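Schreibtisch am Fenster: Vorhang hängt auf die Bücher, was tun?

Forum Wohnen und Einrichten, Bereich Arbeitsplatz zu Hause
Eröffnet am 1. August 2025
167 Aufrufe

Theda Kasten

Guten Tag zusammen,

ich habe seit Juni einen Schreibtisch direkt unter dem Fenster stehen und bin mir inzwischen nicht mehr sicher, ob das eine gute Idee war. Der Tisch ist aus Holz, rötlich-orange gemasert, mit runder Vorderkante und hinten einer niedrigen Leiste. Den Platz habe ich mir nicht ausgesucht, an der anderen Wand steht der Schrank, und der bleibt dort.

Mein Problem ist die hintere Reihe. Bücher, Becher, Sprühflasche, alles steht hinten, damit ich vorne Platz habe. Genau dort kommt aber der lange Vorhang herunter. Morgens ziehe ich ihn auf, abends zu, und jedes Mal schleift der Saum über die Bücher. Einmal hat er mir schon den Becher umgerissen, zum Glück leer.

Im Einrichtungshaus in Plelow hat man mir zu einem Aufsatzregal der Marke Boltness geraten, 24 cm tief, das über die ganze Breite geht. Damit sei »alles wie von selbst ordentlich«. Ich glaube das nicht. Erstens stößt der Vorhang dann eben an das Regal, zweitens habe ich noch nie ein Regal gesehen, das nicht nach vier Wochen voll war. Kosten soll es 200 Euro.

Zwei Sachen möchte ich behalten: die Vase mit den Blumen, weil ich sonst den ganzen Tag nur auf Papier schaue, und die runde Matte mit den Figuren, ein Geschenk meiner Nichte. Hat jemand eine Lösung, die ohne Möbelkauf auskommt?

Der Tisch im jetzigen Zustand:

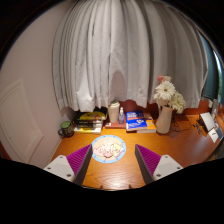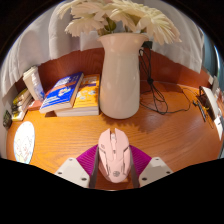
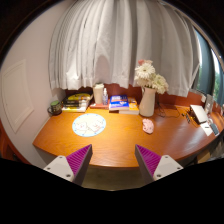
Antworten

Urs Gisler

Ich würde beim Vorhang anfangen und den Tisch erst einmal so lassen. Ein langer Vorhang hinter einem Schreibtisch ist fast immer Murks, weil er entweder auf der Platte liegt oder dahinter eingeklemmt wird und staubt. Zwei Wege:

Kürzen. Der Saum muss eine Handbreit über den höchsten Stapel. Vorher waschen, manche Stoffe gehen beim ersten Mal noch ordentlich ein, und dann ist er plötzlich zu kurz. Erst abstecken, eine Woche so hängen lassen, dann nähen.

Oder den Tisch vorrücken, sodass der Stoff dahinter frei fallen kann. Kostet nichts, geht aber nur, wenn du mit dem Stuhl noch hinten rauskommst. Miss das aus, bevor du alles abräumst. Ich habe es nicht ausgemessen und durfte am selben Abend alles zurückschieben.

Zum Aufsatzregal: Lass es. Vor dem Fenster nimmt es dir Licht weg, und an den Fenstergriff kommst du auch schlechter. Dass der Verkäufer das anders sieht, wundert mich nicht.

Eine Sache noch, weil ich sie auf deinem dritten Bild sehe: Die Sprühflasche würde ich nicht neben den Büchern lassen. Ich weiß nicht, was drin ist, aber eine undichte Pumpe reicht, und der Stapel wellt sich. Fensterbank oder Bad.

Ferdinand Leitner

Einfach ausmisten. Liest du die Bücher alle gleichzeitig? Bei mir liegen höchstens 4 auf dem Tisch, der Rest steht im Regal. Und Blumen gehören meiner Meinung nach auf den Esstisch.

Sonst gibt es von Hutix so Klemmkörbe für die Tischkante, die fand meine Frau gut. Ob die an einer runden Kante halten, keine Ahnung.

Heidrun Wyss

An einer gerundeten Kante halten Klemmkörbe schlecht, das kann ich beisteuern. Meiner saß anfangs fest und hing nach ein paar Tagen schief. Ich wäre auch sonst vorsichtig mit allem, was geklemmt wird, die Druckstellen im Lack gehen nicht mehr weg.

Beim Ausmisten bin ich halb bei Ferdinand. Es muss ja nicht alles weg, aber liegende Stapel sind unpraktisch: Man braucht immer das unterste Buch. Stell sie hochkant zwischen zwei schwere Buchstützen, und zwar auf die Seite, auf der der Vorhang im aufgezogenen Zustand nicht hängt. Mit der Höhe muss man dann allerdings aufpassen, stehend sind sie höher als gestapelt. Hast du große Formate dabei, bleiben die eben liegen.

Die Vase würde ich behalten, aber woanders. Auf dem mittleren Bild steht sie direkt hinter der Maus, da wäre ich mit dem Ärmel längst hängen geblieben. Nach hinten in die Ecke kann sie nicht, solange der Vorhang so lang ist, also erst Urs' Vorschlag und dann die Vase.

Die runde Matte kannst du als Untersetzer nehmen, wenn sie Hitze verträgt. Das weiß man bei solchen bedruckten Dingern nie, ich würde es mit einer lauwarmen Tasse probieren.

Theda Kasten

Danke euch. Vorrücken scheidet aus, ich habe gemessen, der Stuhl stößt dann an den Schrank. Es wird also gekürzt. Abgesteckt ist der Vorhang schon, sieht mit den Nadeln schrecklich aus, schleift aber nicht mehr. Von den Buchstützen bin ich noch nicht überzeugt, die leihe ich mir erst einmal von meiner Nachbarin. Die Blumen bleiben auf dem Schreibtisch, Ferdinand.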